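Bathroom Care for Small Rentals — Handout 2: The Washbasin
Lorkley Evening Classes, Household Upkeep, 28/04/2026

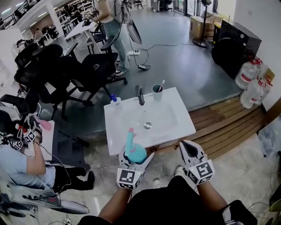
A washbasin gets dirty in layers, and I want you to think about it that way before you pick up a cloth. There's the loose stuff (hair, dust, a bit of grit), then the greasy film that soap and skin leave behind, then the mineral scale from the water itself. Each layer hides the one under it. If you go straight at the scale with something sour, you'll mostly be pushing acid around on top of soap film, and you'll wonder why it took three goes! So we work from the top layer down. We also clear the rim first, and I do mean clear it. A toothbrush standing in its cup on one side of the faucet and a pump dispenser over in the corner is a very ordinary amount of clutter, less than most of us have at home, and it's still two places where a ring can form underneath and two things you'll splash if you leave them out. Toothbrushes go right out of the room, please, before any bottle gets opened.

Last week a few of you asked why I spend a whole session on something you could wipe down in two minutes. Well, you can wipe it in two minutes, and on most days you should. This handout is for the proper clean, the one you do when a tenant moves out or when you've let things slide since July. I've let things slide since July myself, more than once.

What you need

Two cloths, one for washing and one kept dry. A soft brush. An old toothbrush that nobody is going to use again (mark it, I put a band of tape on mine). Ordinary dish soap. White vinegar or whatever descaler your basin can take. A squeeze bottle or a spray bottle, and a jug for rinsing if the faucet doesn't reach the corners. Gloves if your hands are like mine in winter.

A word on bottles. I like a squeeze bottle with a narrow nozzle for anything going under a rim or around the base of a faucet. A spray is quicker over a big area but half of it ends up in the air, and in a small bathroom you're breathing it. If you decant a cleaner, label the bottle. Write what's in it and when you filled it. And never decant bleach into something that used to hold vinegar, or the other way around. Bleach and acid together give off chlorine gas. I'll say this every week and I'm not sorry.

The order of work

Start dry. Pick out hair and wipe up dust with a dry cloth, because wet hair just travels around the bowl and then goes down the drain, where you'll meet it again in Handout 5.

Next, warm water and a little dish soap over the whole thing, rim included. Wash the rim before the bowl. Everything you loosen up there runs down, and you want to be cleaning downhill. People forget the outside of the bowl and the front edge, where hands rest and toothpaste drips. Rinse.

Now look at what's left. Tilt your head and catch the light across the surface. Shiny all over means you're done and can go have your tea. If you see a dull patch or a chalky line, that's scale, and it usually sits in the same spots: the base of the faucet, the tip of the spout, around the drain, and anywhere a drip lands.

For those spots, soak a strip of cloth or paper towel in vinegar and lay it on the scale. Leave it ten or fifteen minutes. Don't scrub while you wait. Then work it with the old toothbrush, small circles, and rinse well. Repeat if you have to. Do NOT do this on marble or other natural stone, acid will etch it and you can't wipe that off. Colored and dark faucet finishes need care too. A dark coating can go patchy under vinegar, so check what the maker says, and if you can't find out, stick to soap and a soft cloth and dry it each time.

The overflow

My favorite part, and the one everybody skips. The overflow is the little hole in the wall of the bowl, usually under the faucet, and it leads to a channel that joins the drain. It gets very little water through it, so it grows slime, and when somebody tells me their bathroom smells and they've already cleaned the drain, I go to the overflow next.

Squirt a little dish soap in, work a thin bottle brush in as far as it goes without forcing, and then pour warm (not boiling) water through from a narrow-necked jug or a squeeze bottle. You should hear it run. Do it twice. If it comes back up or won't go down at all, stop there and come and ask me.

The drain

Wipe around the metal ring with the old toothbrush, soap first. If the plug lifts out, lift it out and clean the underside. Brace yourself! Run the faucet for a bit afterward and watch how fast the water leaves. A slow drain is a job for another week.

Drying and putting back

Dry everything, faucet last, and buff it with the second cloth. Scale is what water leaves when it dries, so any water you take off by hand is scale you won't be soaking off later. Wipe the bottoms of the cup and the soap bottle before they go back — this is the step that separates a clean basin from one that has a ring by Friday. Wash the cup inside too. Give the dispenser's pump a rinse around the neck where soap crusts.

How often

A quick wipe every day or two, soap and water once a week, overflow once a month. Descale when you can see it. If your water is hard you'll be doing that more often than I do, and a friend over in Dedilwood has to do hers practically every week.

For next time

Clean one basin at home following this sheet and write down which step took you longest. Bring the old toothbrush if you've got one to spare, we'll be using them on tile grout. The class is in Room 515 again, and the door code is still 3041.

Related handouts
Handout 1: Cloths, Brushes and What They're For
Handout 3: Tile and Grout
Handout 4: Faucets That Drip
Handout 5: Slow Drains and Hair Traps
Reading list: Firkis Home Notes
Gilani Hall: spring timetable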